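Noltell 3508 Folding Work Table
Set-up and Care Guide for Shared Rooms
Bradoten Furniture, Miyazaki Edition

Section 8. Placing the Table in a Shared Room

8.1 Before you begin

Read Section 2 before unfolding the table for the first time. The table must be opened by two adults. Remove the shipping straps and keep them with the carton; they are required for any return under the warranty.

The floor must be level and dry. Carpet is acceptable if the pile is short. On tile, stone or sealed concrete, fit the gray foot caps supplied in the accessory bag.

Note: Tables delivered to schools and libraries are shipped with the locking casters in a separate carton. If casters are to be fitted, complete Section 7 first and return to this page.

8.2 Opening the legs

1. Lay the table on its long edge with the leg frames facing away from you.

2. Release the catch on the upper leg frame and swing the frame outward until the brace clicks. Repeat with the second frame.

3. Pull each brace firmly toward you. A brace that moves is not locked. Close the frame and open it again.

4. With one person at each end, lift the table by the side rails and set it on its feet. Do not lift by the braces.

Caution: Keep fingers clear of the brace hinge. The hinge closes quickly when the catch is released.

8.3 Leveling

5. Set the level supplied with the table along the long side, then across the short side.

6. Turn the foot at the lowest corner counterclockwise until the bubble rests between the lines. Tighten the lock nut by hand, then a quarter turn with the wrench.

7. Press down on each corner in turn. If the table rocks, repeat step 6 at that corner. Feet may be extended by no more than 2 inches.

8.4 Marking out work areas

Where several persons share a table, the room supervisor may mark the surface to show where each activity belongs. Low-tack painter's tape is recommended. Duct tape, packing tape and carpet tape must not be used on the tabletop. Where the surface is to be protected, the tape may be laid on flat cardboard instead.

8. Wipe the surface with a dry cloth. Lay the tape without stretching it and press it down from the center toward the ends.

9. Agree on the layout with all regular users before they start work, and record it on the room sheet at the back of this guide. 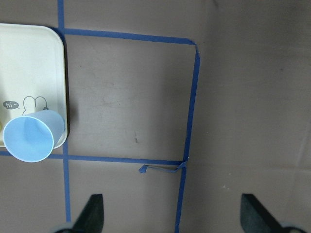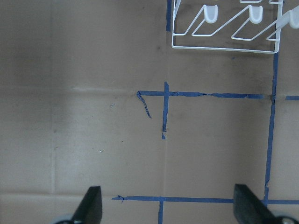
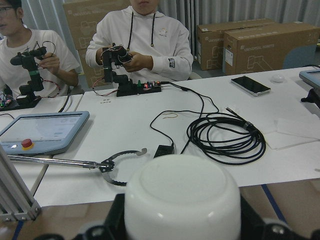
10. Remove or replace the tape at least once a month. Pull it back slowly at a low angle. Residue may be removed with a cloth dampened with warm water and a small amount of dish soap.

8.5 Power and cables

The table has no built-in outlets. Extension cords must be run along the underside and held in the cable clips, which snap into the slots on the rear rail. Leave enough slack for the table to be moved a short distance without pulling the plug.

Caution: Do not route a cord across a walkway. Do not close the legs while a cord remains in the clips.

If a power strip is placed on the tabletop, it should stand at the rear, away from drinks and open containers. The strip must be switched off at the end of each session.

8.6 Moving and storing the table

11. Clear the surface completely and unplug all equipment.

12. Turn the table onto its long edge. Press both catches on a leg frame at the same time and fold the frame inward. Repeat for the other frame.

13. Store the table upright against a wall, with the wall strap fastened. Folded tables must not be stacked flat.

In rooms where the table is opened and closed daily, the braces should be oiled in May and again before the winter break. Use light machine oil only. One drop at each hinge is sufficient.

8.7 Inspection record

The hinges are rated for 2000 openings. Institutions using the table daily should keep a written record and request a hinge kit from Bradoten before this number is reached. The record should give the table number, the name of the person inspecting and any fault found. A table with a bent brace, a cracked foot or a loose side rail must be taken out of use until it has been repaired.

Replacement feet, clips and catches may be ordered from the Skollumcombe parts office. Orders are handled by Mayu Honda. Questions about repairs under warranty should be addressed to Haruto Kubo at the same office, with the serial number from the label beneath the tabletop.

Continue to Section 9, Cleaning the Surface.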